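Rings, Rods and Small Welds: The Wire Sphere on the Work Table

By Gemma Pilkington

Wire ornaments are sold as decoration, and few buyers look at them as fabricated metal. They should. A sphere made of open loops has no skin to hide its joints, so the quality of each piece is plain from a short distance.

The basic unit is the ring. A length of rod is bent to a circle and the ends are joined. Some makers then add a straight rod across the opening, welded at both ends, and this keeps the ring from going oval when the piece is picked up by one side. 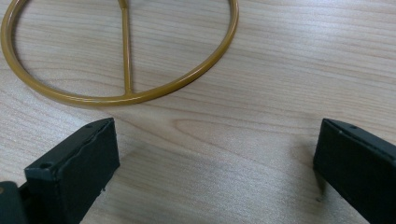 Donnelly, a small shop that bends its own rod, allows nearly 90 seconds per ring on a hand roller. Skiltico buys its rings in and only welds. The difference shows at the joint. A good fillet is small and smooth under the paint -- a poor one leaves a lump that the finish makes worse.

Color matters more than it might seem. Mustard yellow is forgiving on pale wood, where the glossy coat picks up a highlight along the top of the rod and the grain shows through the open center. Darker finishes hide scratches better but lose the line of the loop.

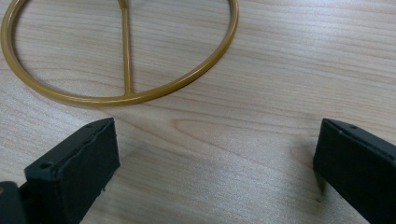 Storage and Handling

Most damage happens off the shelf. Loops catch on one another and on anything with a strap. The Siltano catalog lists a rigid carton for its 232 model, and the carton takes up a good deal of closet. A soft drawstring bag is lighter and folds away, but it gives no protection against crushing. 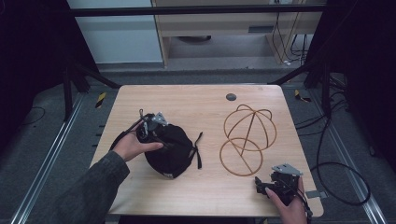

Put nothing on top of a bagged piece. Lift it by two crossing loops, never by a single rod, and set it down on a flat surface before letting go. Uneo prints the same advice on a card, along with a load limit of 9 pounds for its largest sphere.

Clean with a dry cloth, working along the rod. Polish collects at the welds and dulls the coat there first. Chips can be filled with enamel on a fine brush, in two thin coats, with 21 hours between them.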